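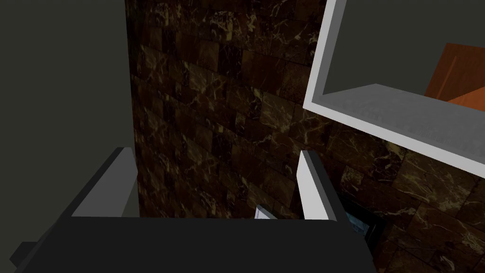
Simulation Module, Handout 2: Getting Two Arms to Behave in the Marble Room

Hi everyone! I typed these up after the March session because half of you were still fighting with your installs when I started talking, and the other half had questions I didn't get to. They follow what I said in class, more or less, with a few extra bits I remembered on the bus back to Flellham.

Before you start

Make sure you have the current copy of the room from the Plodville course folder. If your walls are plain beige, you've got last term's version and your saved poses won't line up with anything in this handout. Ours has the dark brown marble (Roswitha Fuchs picked the texture, so send your compliments to her). Start the sim, let it settle, and don't touch the arms until the step counter passes 60. I know it's tempting!

Which view do I look at?

You have an overhead view from behind the robot and close views of the grippers. Most people on their first try glue themselves to a close view and then wonder why they've driven an elbow through the furniture. Use the overhead view to get an arm to the right part of the room, then switch for the last little bit. In a close view you mostly get fingers and whatever is right behind them, and with this wall it's easy to lose your sense of depth. The veins in the marble don't help. I look for something with a straight edge, a picture or a seam between tiles, and judge the tilt of the hand from that.

The room itself

The big white table is straight ahead of the torso, and the smaller desk with the laptop on it is off to the right. Tonight's exercise uses both.

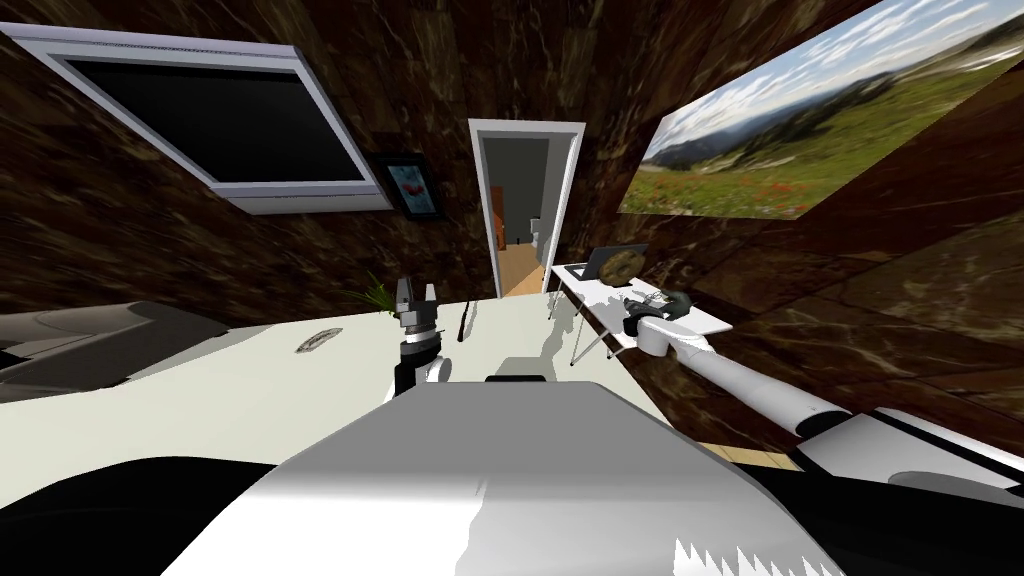
So the plan is to treat the arms as two separate jobs. The left one works over the big table and the right one works over the desk, and for now they never trade places. Liya Zeleke asked whether you could have one arm do everything, and sure, you could, but then you spend your whole evening planning reaches across the body, and I'd like you to get to the grasping part before we lose the room at 8.

Move one arm at a time. Park the other one with its fingers open, well above the surface. When you come down toward an object, come down slowly and stop early. My rule is to stop, look at the overhead view, look at the close view, and only then go the rest of the way. Yes, it's slow. Gruber's group skipped that part last term and had to reload 195 times (they kept a tally on the whiteboard, bless them).

About the fingers

A few of you asked why the fingers look so different from one moment to the next. It's just the angle you're seeing them from. A finger seen flat-on is a big broad plate, and the same finger seen from its side is a skinny slab. Go by the joint readout if you want to know how far open the hand is, and don't trust your eyes on this one. 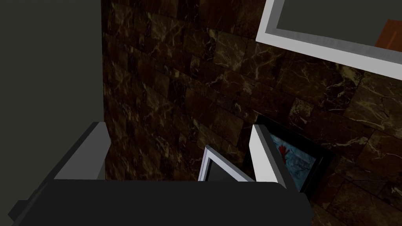
Shadows are the other thing that trips people up. The lighting in this room is low, and dark parts of a gripper against dark marble can blur together. You can turn up the ambient light in the settings panel while you practice, but please put it back before you record a run, or your footage won't match anyone else's and I'll have to sort it out by hand.

What to hand in

One recorded run with each arm, plus half a page on what went wrong. I really do want the what-went-wrong part! A run where you missed the object and can tell me why is worth more to me than a lucky grab. Save your files under your team name (Prodent, that means you, the last batch came in as "final final new").

If the sim freezes while loading the room, close it, clear the cache folder and try again. If it freezes a second time, message Roswitha or me and include the log file.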